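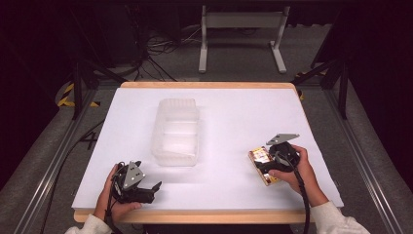
Arbeitstisch mit weißer Platte und durchscheinender Kunststoffschale

Protokoll der Werkstattbesprechung
Verein Staneck, Gruppe Tische und Ablage
Datum: 10. März 2026
Ort: Werkraum im Haus Lindholm
Leitung: Borghild Hovland
Protokoll: Schriftführung der Gruppe
Entschuldigt: Vertretung der Nähgruppe

TOP 1 Genehmigung des letzten Protokolls
Das Protokoll der vorigen Sitzung wird mit einer Änderung angenommen. Unter TOP 4 muss es „Regal an der Fensterseite“ heißen, nicht „Regal an der Türseite“. Die Berichtigung wird im Ordner nachgetragen.

TOP 2 Arbeitstische mit weißer Platte
Frau Hovland berichtet über den Stand. Der erste Tisch mit glatter weißer Platte und hellen Holzleisten ist in Gebrauch. Kleinteile sind auf der Fläche gut zu erkennen, auch abends bei Deckenlicht. Bemängelt wird, dass Filzstift nur mit Mühe abgeht. Auf der weißen Fläche soll deshalb nicht mehr direkt angezeichnet werden. Wer anzeichnen muss, legt Papier unter.

Die breitere Leiste an der Vorderkante hat sich bewährt, weil man die Unterarme auflegen kann. Aus der Runde kommt der Wunsch, die Kante noch einmal nachzuschleifen. Frau Hovland übernimmt das und ölt anschließend nach. Während der Trocknung bleibt der Tisch gesperrt, ein Zettel wird angebracht.

Diskutiert wird, ob die schmale Leiste an der Rückseite bei den weiteren Tischen höher ausfallen soll, damit nichts nach hinten herunterrollt. Dagegen spricht, dass sich die Platte dann schlechter abwischen lässt.
Beschluss: Die Leisten bleiben bei den nächsten beiden Tischen wie beim ersten. Eine Gegenstimme.

TOP 3 Schalen zum Sortieren
Zurzeit werden durchscheinende, oben offene Kunststoffschalen verwendet. Vorteil ist, dass man von der Seite ungefähr sieht, ob noch etwas darin liegt. Nachteil ist, dass sie auf der weißen Platte leicht übersehen werden. Zwei Mitglieder schlagen farbige Schalen vor. Andere möchten bei den vorhandenen bleiben, da im Schrank noch 48 Stück liegen und die Deckel dazu passen.

Als Zwischenlösung wird vereinbart, an jeder Schale auf der kurzen Seite einen Streifen farbiges Klebeband anzubringen: Blau für Schrauben und Beschläge, Gelb für Knöpfe und Kurzwaren, Grün für alles noch Unsortierte. Rot wird nicht vergeben. Das Klebeband liegt im Materialschrank, zweites Fach.
Beschluss: einstimmig angenommen.

Die Schalen werden nach Gebrauch geleert und gestapelt. Gestapelt wird trocken, in der Vergangenheit haben feuchte Schalen aneinander gehaftet. Volle Schalen bleiben nicht über Nacht auf dem Tisch stehen.

TOP 4 Angebote und Kosten
Für zwei weitere Platten samt Leisten liegen Angebote der Firmen Irnura und Stotia vor. Irnura verlangt 849 Euro einschließlich Lieferung. Stotia ist etwas günstiger, liefert aber nur bis zur Bordsteinkante und schneidet die Leisten nicht auf Gehrung. Die Platten müssten dann über die Treppe getragen werden. Die Tischhöhe soll nach Rückfrage bei den Nutzenden rund 73 Zentimeter betragen; für Arbeiten im Stehen wird weiterhin die alte Werkbank genutzt.
Beschluss: Auftrag an Irnura, sofern die Lieferung bis Mai zugesagt wird. Drei Enthaltungen. Frau Hovland holt die schriftliche Zusage ein.

TOP 5 Ordnung im Werkraum
Mehrfach standen Taschen und Jacken auf den Arbeitsflächen. Die Haken neben der Tür sind dafür vorgesehen und werden künftig genutzt. Kabel sind so zu führen, dass sie nicht in den Gang hängen. Der Besen fehlt seit der letzten Sitzung und wird ersetzt, falls er sich nicht findet.

Zur Reinigung der weißen Platte genügt ein feuchtes Tuch mit etwas Spülmittel. Scheuermilch ist nicht zu verwenden. Die Flasche unter der Spüle wird entfernt.

TOP 6 Verschiedenes
Die Nähgruppe bittet schriftlich darum, den Tisch an zwei Nachmittagen im Monat mitbenutzen zu können. Grundsätzlich bestehen keine Einwände. Die Termine werden mit der Nähgruppe abgestimmt und im Aushang eingetragen.

Der Schlüssel Nr. 31 ist wieder aufgetaucht und hängt im Kasten.

Die Frage nach einer zusätzlichen Leuchte über dem hinteren Arbeitsplatz wird vertagt, bis die neuen Tische stehen.

Offene Aufgaben
Vorderkante schleifen und ölen: Hovland
Schalen mit Klebeband kennzeichnen: alle, beim nächsten Werkstatttermin
Schriftliche Lieferzusage Irnura: Hovland
Absage an Stotia nach Eingang der Zusage: Schriftführung
Besen: Schriftführung

Der Termin der nächsten Sitzung wird per Aushang bekannt gegeben.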